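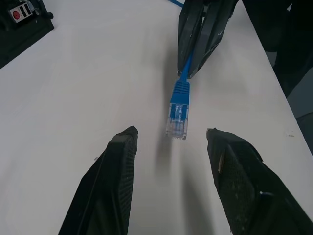 About Sullisance

We make and teach network cabling, and we love it more than is probably reasonable. Sullisance is a small workshop and training school under one roof. In the front half we put together patch cords to order, for dentists and libraries and radio stations and a surprising number of churches. In the back half we teach people to do the same thing themselves, starting with a bare cable end and a pair of cutters.

How we got started

Emerson Camargo pulled cable in office buildings for years before opening this place, and he kept running into the same trouble. A client would have good switches, good wiring in the walls, and then a drawer full of mystery patch cords at the desk, half of them with the latch tab snapped off. He'd spend the morning swapping cords and the afternoon explaining what he had swapped. So he rented a former upholstery shop on Pearce Street, bought one bench and a crimper, and began making cords in the exact lengths people asked for. The first order was for 20 of them. The second was for 652, and that was a very long month of May!

The bench is still here (it has a new top). The upholstery shop left us a wall of deep shelves that turned out to be perfect for cable boxes, and a big cutting table we now use for coiling.

The small stuff we care about

If you've never looked closely at the end of an Ethernet cable, please do, it's a lovely little object. An RJ45 plug with a clear housing lets you see right in: the metal contacts lined up at the front, the colors of the wires behind them, the latch that gives you that click. We like clear housings for teaching because you can check your own work before a tester ever gets involved. Hold it up to the light and look. Did every wire reach the end? Is the jacket far enough in? You'll know in two seconds.

Then there's the boot, the ribbed sleeve that sits behind the plug and eases the bend where the cable begins. Everybody forgets to slide the boot on first. Everybody! You finish a beautiful crimp, you sit back, and there's the boot lying on the table. Our students groan when it happens and then they laugh, and they usually do it once more before lunch.

We also have opinions about color. Blue is what most people picture and it's what we sell the most of. But a cabinet with a color for each job is so much easier to live with, and we'll happily talk it through with you on the phone for as long as you like.

What we make

Patch cords from six inches up, in any length you need, with or without boots. Every cord is tested before it's coiled, and the label carries the length and the test date. Our regular batch size is 2,000, but short runs are welcome and we do a lot of them. Last year the largest single job was 2,360 cords for the Hendum school buildings, sorted by classroom and bagged so that the people installing them could grab one bag per door. We had bags on every shelf, on the cutting table, and down the hallway as far as the sink.

What we teach

Our beginner class is called First Click. It runs for one evening, starting at 6:30, and you go home with cords you made yourself. We go slowly through stripping the jacket, untwisting the pairs, flattening the wires, trimming them straight and pushing them home. You don't need any background. We've had retirees, stagehands, a beekeeper who wanted a camera in the far field, and plenty of parents who came along with a teenager and got hooked on it themselves.

Celel is the longer course, four evenings, for people who want to go on to wall jacks, patch panels and dressing a cabinet neatly. There's a practice wall with open studs, and you'll run cable through it, label both ends and then hunt down a fault that one of us has put in for you. The fault hunting gets loud.

Tools are provided for both classes. Bring reading glasses if you use them, the wires are small and the stripes on the white ones are smaller. Good bench light helps too, and we have lots of it.

Visiting the shop

Come by! The counter is open from 8 a.m. to 4 p.m. and there's parking behind the building, past the green gate. If you have an old cord that's misbehaving, bring it along and we'll put it on the tester for you while you wait, no charge. If the cable itself is fine we can often cut off the old plug and put on a new one.

For custom orders, tell us the length, color, number of cords and whether you want boots. If you aren't sure about length, measure along the path the cable will really take, around the desk leg and behind the file cabinet, and add a little slack. Class sign-up sheets are at the counter, or call and we'll write your name in.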